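Cómo separar la ropa de cama antes de doblarla

En casa junto todas las telas sobre la cama y después hago los grupos. Primero saco las de cuadros y las de rayas, que son grandes y tapan a las otras.

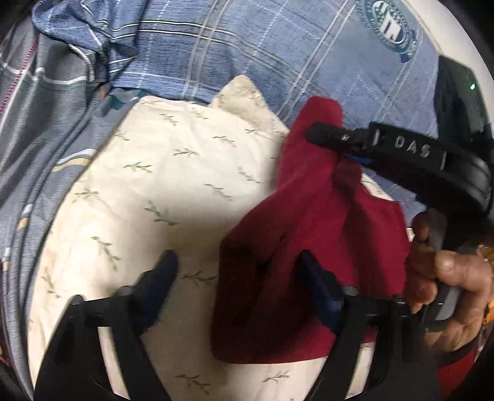

Las telas claras con dibujo de hojitas van en otro grupo. Tómelas por dos esquinas, sacúdalas una vez y déjelas planas. Si una esquina queda levantada, bájela con la mano — sin plancha.

Las piezas rojas las pongo siempre aparte. En July compré una en Ramel y manchó una sábana crema en el primer lavado.
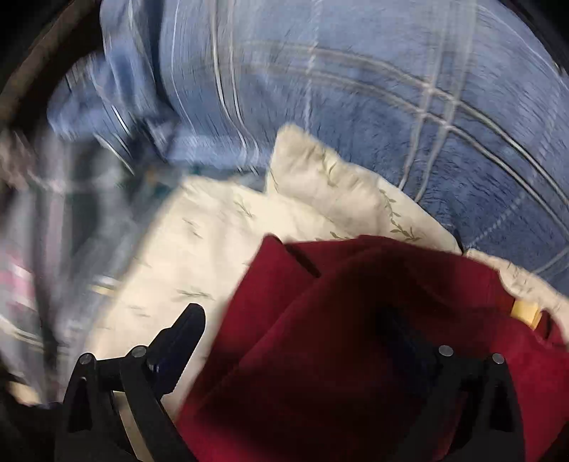
Busque la etiqueta antes de doblar y déjela hacia adentro. Las telas gruesas se doblan en tres partes y van abajo en el armario; las finas, arriba. Yo uso una caja Nulleck para las fundas, pero sirve cualquier caja con tapa.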